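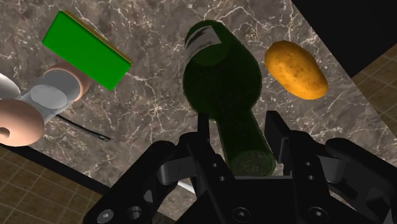 Simulated kitchen trials: frequently asked questions

Which rules apply to simulated runs?
The same house rules as for the real arm, set out in the Lurix handling guide. Sections on guarding and emergency stops are left out.

How should a bottle be picked up?
Line the open fingers up on either side of the neck before closing. Do not push the bottle along the worktop to get it into place.

Can I leave other items on the worktop?
Yes. Clutter is part of the test. Write down the layout before the first run and keep it the same for the whole set of 200.

Where should the arm start?
Above the worktop, clear of every item, with the fingers pointing down.
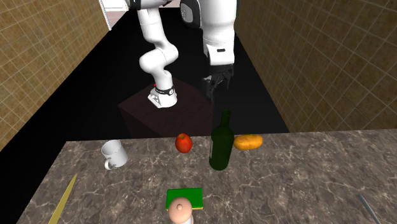 Arm on its pedestal behind the worktop, gripper pointing down.

What counts as a failed run?
Any dropped item, any contact with the worktop by the gripper, or a stop by the operator. Failed runs stay in the log.

May I change the friction settings?
Only between sets. Sanaa Lahlou signs off changes and needs two days' notice.

Does a pass here clear the task for the real arm?
No. It must still go through the Ruveck bench check.

Last updated 6 October 2020

296 shares | 2 comments

Related
Naming your log files
Ruveck bench check: what to bring
Senov gripper care
Changes to the handling guide, September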